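Sorting the cutlery tray, chopsticks and all

Wed 9 March

I do love a tidy cutlery drawer, and chopsticks are the thing that used to defeat me every single time!
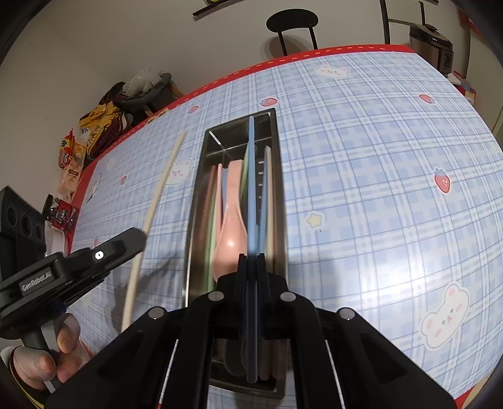

They roll, they cross over each other, and one of a pair always slides under the spoons. So a couple of years ago I stopped fighting the drawer and started doing a proper sort every few weeks, out on the kitchen table with the radio on. It takes me almost 6 minutes now and I look forward to it (yes, really).

Put a cloth down first. A metal tray makes a terrible racket on a bare table and the cloth keeps the chopsticks from rolling off on to the floor. Any old tablecloth will do, or a thick tea towel folded in half.

Tip everything out and give the tray a good wash. Crumbs love the corner seams – an old toothbrush gets them out beautifully. If your tray has slots in the bottom, run the brush through those as well, then stand it on its end to drain. Dry it with a soft cloth straight away if it's steel, or you'll get water marks all along the sides.

Now the fun bit, the pairs! Coloured chopsticks are brilliant for this, as you can match them at a glance. Lay each pair side by side on the cloth and put any odd ones in a jar. Give the odd ones until May to find their partners, and after that they can stake seedlings or stir paint.

Long things go back first, all pointing the same way, close up against one wall of the tray. Spoons go next to them, bowls all at the same end so they nest. Try not to fill it to the brim – if you have to press things down to shut the drawer, something needs to live elsewhere.

Wooden or bamboo chopsticks want a bit more care. Let them dry overnight before they go away, and throw out any that have split or gone rough at the tips.

I bought my last tray from Mansilla, and it's lovely, but do measure the inside of your drawer before you order anything. Mine was 2 millimetres too wide the first time and back it went!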